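Gebrauchte Workstation: alte Wärmeleitpaste wirklich restlos runter?

hlaskowska
1. Mai 2020
Habe für 173 Euro eine ausgeschlachtete Workstation gekauft, ohne RAM und ohne Kühler. Der Verkäufer schreibt "gereinigt und geprüft". Geprüft womit, wenn kein Speicher drin ist? Jetzt lese ich überall, man müsse den CPU-Deckel spiegelblank polieren, am besten mit Spezialreiniger von Garnix. Halte ich für Geldmacherei.

lötfett
Ist es auch. Isopropanol und ein fusselfreies Tuch, fertig. Den Reiniger hatte ich mal, riecht nach Orange und kann nichts, was Alkohol nicht kann.
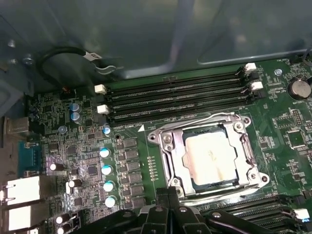
hlaskowska
Mir geht es vor allem um "gereinigt". Darunter verstehe ich etwas anderes als gelbliche Schlieren auf dem Heatspreader, gerade zur Mitte hin. Der Rahmen ist zu, der Hebel eingehakt, und ich würde das ungern alles öffnen, nur weil ein Händler das Wort großzügig auslegt.

Delia_I
Ich würde es trotzdem öffnen. Paste auf dem Deckel ist harmlos, Paste in den Kontakten je nach Sorte nicht. Von außen siehst du das nicht.

lötfett
@Delia_I Und beim Öffnen verbiegt er sich einen Pin, dann ist das Board hin. Deckel abwischen, neue Paste, testen.

Delia_I
Testen mit leeren Bänken wird schwierig. Welcher Speicher kommt rein? Bei den Boards würde ich nicht irgendwas mischen.

hlaskowska
Bestellt sind 2 Riegel mit je 8 GB von Bremar, angeblich kompatibel. Glaube ich, wenn er bootet.

lötfett
Schau vorher ins Handbuch, welcher Slot zuerst bestückt wird. Und die Knopfzelle würde ich gleich mittauschen.

Delia_I
Die Knopfzelle erst messen. Nicht alles auf Verdacht wegwerfen.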